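Notebook, shared workshop, bench by the window
Apr 11, 2024

Present: me, Tien-fu Au until lunch, Kai-wen Shek in the afternoon.

Continued from the last entry, where the arm was dropping every second object and I wrote "cable?" with a big question mark. It was the cable. More exactly it was the place where the cable goes over elbow joint 2. When the arm stretches out, the cable becomes tight and pulls the plug of the gripper motor a little out of the socket. I took off the cover, gave the cable a longer loop and fixed it with two soft ties. Tien-fu wanted hard ties. I am not against them, but I have cut cables with hard ties before, so I asked to try the soft ones first.

After this I ran the open and close test from the Dulen script, 4000 cycles, with nothing in the fingers. It took the whole morning and made a noise like a sewing machine. No lost messages. The motor was warm to the hand at the end but I could keep my finger on it. I should buy a proper thermometer.

Calibration of the wrist camera. The old values were from August and the bracket has been changed after that, so they were worthless. I printed the checkerboard again on thick paper and glued it to a piece of glass, because the first one was bending at the corners. The new focal length in x comes out as 1589, and y is very close to it. I put both numbers in the file on the shared drive, in the Rallunis folder, and renamed the old file with "do_not_use" in front. Please do not delete it, Cheuk-hei still wants to compare.

The hand-to-camera offset is still the weak point. The tool says the error is small, but when I send the finger to a pencil cross on the table, it lands beside the cross, always on the same side. This smells like a wrong sign or a wrong order of rotations and not like noise. I changed the order in the config and it became worse. I changed it back. Marion Crichton had the same problem on her Serico arm last year, and she wrote me a long message about it which I must read again slowly.

Small thing: the screw of the left finger pad was loose again. Thread glue on it now, the blue one. Let it dry until tomorrow before you squeeze anything.

Grasp detector. Kai-wen brought the new version and we loaded it on the small computer under the bench. First start failed, wrong library version. Second start failed too, my mistake, I had the path from my own laptop in the settings. Third start was fine. It uses more memory than I like, but it answers fast enough for our slow arm.

We made the usual round with easy things: sponge, tape roll, wooden block, the tin for screws. All of these it finds from every side. It is still too brave with the tape roll and wants to take it across the full width, which is wider than our fingers can open. I added a limit for the opening in the planner. It is a simple "if", not nice, but it stops the arm from pushing the roll around the table. 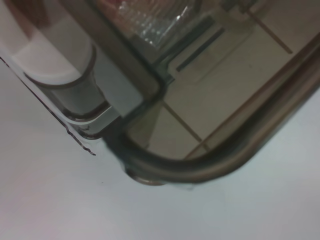 The segmentation is where I want to spend the rest of the week, and clear plastic is the reason. The network learned mostly on solid things with a solid color, and it looks for an edge where the color changes. With a clear container you get the color of whatever is behind it. Through the walls of this one you see the floor tiles and their grout lines, and a long grout line is a much better "edge" for the network than the soft outer border of the container. The thick dark rim is our best chance. It goes around the corner in one curve and stands out well from the white surface, so I would like to look for the rim first and fill the shape from it afterwards. The white cylinder on the left side is a second trouble: the curved plastic makes it look bigger and out of shape, so any size we measure there will be wrong. For labeling I propose one class for the rim and one for the clear body, and to leave alone everything that is seen through the walls.

Kai-wen does not agree with two classes. He thinks it doubles the labeling work and that one mask is enough if we train with more backgrounds. We did not decide. I will label a small set in both ways and we compare.

The depth values on clear plastic I do not trust at all, so for now the planner takes the height of the rim as a fixed number that I type in by hand. Ugly, and it must be gone before we show this to Gebremedhin Tsegaye, who will ask about it in the first minute.

To do:
- read Marion's message again, then check the sign of the offset
- check the plug at the elbow after another long run
- label the small set, 4 different containers to begin with
- ask Cheuk-hei Fung if the Chang power supply is free, ours goes down when both motors start together
- write down the torque for the finger screws, I guess it new each time

Left the arm in the park position, power off, emergency stop pressed in. The key is in the drawer with the calipers.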